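Stullico hand-held gripper, bought as a pair
Reviewed July 2018

We budgeted for these in May, when the choice was between a second arm for the Uscombe project and a set of hand-held grippers for recording household tasks. The pair cost 1,063 pounds from Bitar, delivered. An arm would have taken the whole year's allowance.

Build is sound. The body is ribbed, the fingers run on pivoted linkages, and the pins have kept their fit. Weight is the main complaint: after 23 minutes of lifting, the wrist tires, so plan for two operators per session and pay for both. 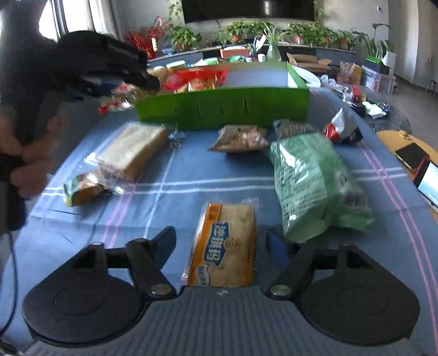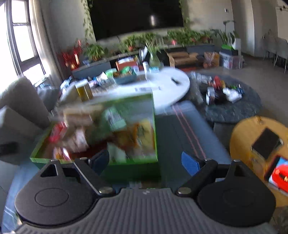

Packaged bread on the table; the green box of snacks in the grip.

Soft bags are the harder load. The fingers close squarely, but a bag folds under them and the grip point shifts. Card is easier if the walls are stiff. Finger pads are sold separately and should go on the first order — Bitar quoted nine working days for spares, and a worn pad stops work.

The Darnunness model is cheaper, but its mount takes only its own camera, and that saving goes quickly. For home tasks I would buy the Stullico again, with one spare set of pads per gripper. Storage cards and a charger are extra.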